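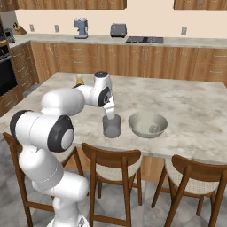
Glass on a marble-topped kitchen island.

Brorholm press conference before the cup quarter-final at Sowah. Margit Fekete and Mohsin Tanoli were both up. I'll put the main bits in one thread so they don't get lost. 1/14

Team news first. Fekete says everyone who trained this morning is available apart from the second keeper, who has a bruised hand. The back-up from the under-19s travels instead. 2/14

Tanoli starts. She wouldn't confirm the rest of the side but she confirmed that, and he was sitting next to her when she did. 3/14

It will be his first start since September, when he did his knee in the league game against Bemum. He has come off the bench three times since he got back, the longest of those for the last half hour. 4/14

Tanoli on the knee: "It's fine. I've stopped thinking about it in training. I expect I'll think about it for the first tackle and then get on with it." 5/14

He is on 193 appearances for the club. Asked if he had the number in his head while he was out, he said his dad keeps him updated. 6/14

Fekete was asked twice whether he can last ninety minutes. First answer was "we'll see". Second answer was that she would be happy with 80 and that anything after that depends on the score. 7/14

The armband stays where it is for now. Tanoli said he had no problem with that and that the captaincy was settled between the three of them weeks ago. 8/14

On Sowah: Fekete expects them to play with a back three again and to push the left wing-back very high. She thought Brorholm dealt with it badly in the league game – "we kept following him and leaving the space" – and they have worked on it this week. 9/14

The Driler pitch came up, as it always does. She walked on it last season and found it narrow and a bit heavy down the far side. No complaints, she said, both teams have to play on it. 10/14

Tickets: Brorholm have sold 632 for the away end, with a few left at the club shop until noon tomorrow. No away sales at the ground. The club's away following for the last round was smaller than that, and it was a shorter trip. 11/14

For comparison, the home crowd for the second-round tie was 1,038. I was asked about this yesterday and gave the wrong figure, so that's the correct one from the match report. 12/14

If it's level after ninety it goes straight to penalties, no extra time in this round. Fekete has a list of takers. Tanoli said he is on it but wouldn't say how high. Last shoot-out he was in, he took the fourth and scored. 13/14

Semi-finals are in March 2026 as well, with the draw straight after the last of the quarter-finals. Bemum are already through. I'm going to the game and will post the line-ups when they come out, an hour before kick-off. Replies are open if I've missed something. 14/14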